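Hoya 'Sillcombe'

Hoya 'Sillcombe' is a climbing houseplant cultivar in the dogbane family, Apocynaceae. It is grown for its thick, silver-flecked leaves and its rounded clusters of pale pink flowers. The plant was selected at the Sillcombe nursery from a batch of seedlings raised under glass, and it is now sold mostly as rooted cuttings. In the trade it is sometimes listed under its seedling number, 2087.

Description

The plant is an evergreen vine with twining stems that become woody at the base with age. Young stems are green to reddish brown and may grow for some distance without leaves before the first pair opens. The leaves are opposite, oval, and pointed at the tip, with a waxy surface and a short, stout stalk. Silver flecking is strongest on leaves that form in bright light and may be nearly absent on shaded growth. Broken stems and leaves give off a milky sap that can irritate the skin.

Flowers are borne in umbels on short spurs called peduncles. A mature umbel holds about 24 star-shaped flowers, each with a fuzzy pink corolla and a smaller, darker crown at the center. They are scented mainly in the evening and produce a good deal of nectar, which may drip onto furniture or lower leaves. The same peduncle flowers again in later seasons and is normally left on the plant after the blooms drop.

Origin and naming

The seed parent was a form of Hoya carnosa. The pollen parent was not recorded, although growers have suggested Hoya pubicalyx on the basis of the leaf markings. The original seedling first flowered in July, six years after sowing. Two sister seedlings from the same batch were kept for a time under the names 'Multel' and 'Chuang'. 'Multel' has narrower leaves and flowers less freely. 'Chuang' is close to 'Sillcombe' in leaf but has nearly white flowers, and the two are often confused when not in bloom.
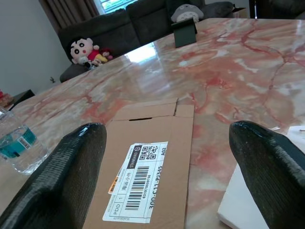 Cultivation

'Sillcombe' grows best in bright, indirect light. Several hours of gentle morning sun are tolerated and tend to improve flowering, while strong midday sun can bleach or scorch the leaves. Normal room temperatures are suitable. The plant is not hardy and should be brought indoors before nights turn cold.

An open, fast-draining potting mix is used, commonly bark, perlite, and a smaller share of peat or coir. The mix should dry out for most of its depth between waterings. Wrinkled leaves can point to either drought or root rot, so the roots are usually checked before more water is given. Plants flower more readily when slightly crowded in the pot. A diluted balanced fertilizer may be given during active growth.

Propagation

Stem cuttings with one or two pairs of leaves root easily in water, damp sphagnum moss, or perlite. At least one node must be buried or submerged. Single leaves may form roots but rarely produce a new shoot. Seed does not come true to the cultivar.

Pests and problems

Mealybugs are the most common pest and tend to gather at the nodes and around the peduncles. Aphids, including the yellow oleander aphid, may appear on new growth and buds. Bud drop is usually linked to dry soil or a sudden change in light.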